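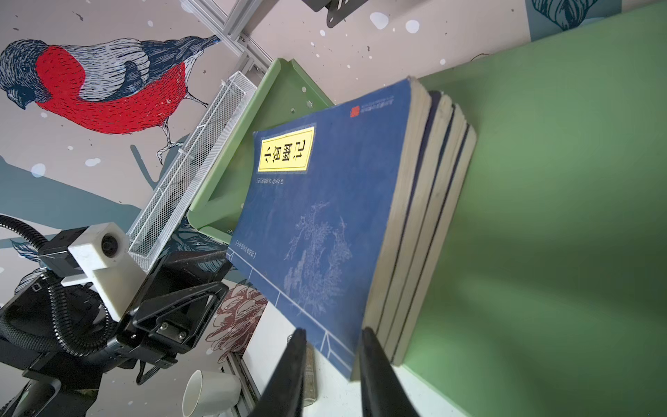
Reviewers at Bomdale asked in their response to the last report whether the new grasp planner was failing on books because it could not see them properly, or because it saw them and chose badly. The question was fair, and most of this period's work went into answering it.

The answer is mainly the second. Logs from 120 shelf trials were replayed through the perception module alone. Segmentation separated a leaning stack of paperbacks into individual volumes in most runs, including stacks whose covers share one dark color. The planner then ranked candidate grasps by surface area, which favored the broad front cover over the spine and page edges. The fingers have no useful way to close on a cover.

Work completed since September

The ranking function in the Cinness planner has been rewritten. Candidates are now scored on finger clearance first and surface area last. Planning time rose as a result, from 30 to 42 milliseconds per candidate set, and remains within the limit agreed with Mandau.

The wrist view is now used during the final approach. Previously the arm committed to a path computed from the overview camera and did not correct it. The controller now updates the target until shortly before contact - the last stretch is still run open loop, as the fingers themselves block part of the view.

The replay tool written for the Bomdale question has been cleaned up and added to the shared repository. Pandey has asked for access, and we recommend granting it.

Open issues

Two-arm operation is behind schedule. The collision model treats cable hoses as rigid cylinders, and the planner therefore rejects motions that are safe. A softer model is in testing but is not stable enough to report on.

Calibration drift between the wrist camera and the gripper remains unexplained. It appears after long sessions and clears on restart.

Next period

We plan to finish the hose model, repeat the full trial set with the new ranking, and deliver the results in four weeks. No change to the budget is requested. One change to the milestones is proposed - moving two-arm shelf clearing behind the repeat trials - and we ask for a decision on it before the next review call.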